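Put the tray back on the table

When we moved into the flat in Durari Street, the kitchen came with fitted drawers, pull-out baskets and a tall larder cupboard with a door on each side. Everything had a place and every place had a door on it. Within two months the worktop was covered anyway, with keys, post, a tin opener and half a packet of crackers.

The usual answer is more storage. I read a good deal of this sort of advice last winter, and most of it comes down to buying boxes. The Tunness catalogue that came through our door in October listed 1,254 items for the home, and 54 of them were containers meant to go inside other containers. I bought 3. They are now in a cupboard with nothing in them.

My view is that most households would do better with one shallow tray, left out on the table, and fewer boxes. A tray has no lid, so you can see what is in it. It has a low side, so you can't pile it up without things sliding off. When it is full you know, and you have to deal with it before the next meal.

My grandmother kept one on her kitchen table for as long as I knew her. Whatever was in use that day went on it: string, a pencil, the pills for the dog, two or three walnuts. At supper it was lifted off in one go and put on the dresser. The table was wiped, and the tray came back afterwards. I never saw her tidy that table in any other way.

People object that a tray is only a tidy-looking heap. I accept that it can become one. Ours did in the first week, when it held a whole set of Adeyemi paint charts and a broken lamp switch. The cure was to use a smaller tray. A large one invites you to fill it, and a small one leaves most of the table free for eating, homework or rolling out pastry.

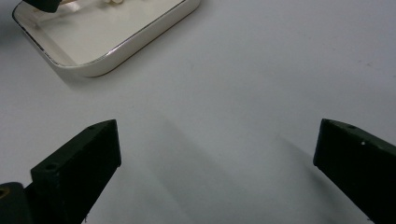
The other objection is that things left out gather dust, and I think this depends on what you leave out. If something sits there long enough to get dusty, it belongs in a drawer or in the bin. The things I use every day never have time.

I would also say don't spend much. The Zatorer shop near the station sells a lacquered tray with brass handles that costs more than our kettle did. A plain one with rounded corners is easier to wipe, and you won't mind when somebody puts a wet cup on it. Ours came from a charity shop and has a chip underneath. It goes on the draining board on Tuesday evenings for a proper wash, and by breakfast it is back on the table with the keys in it.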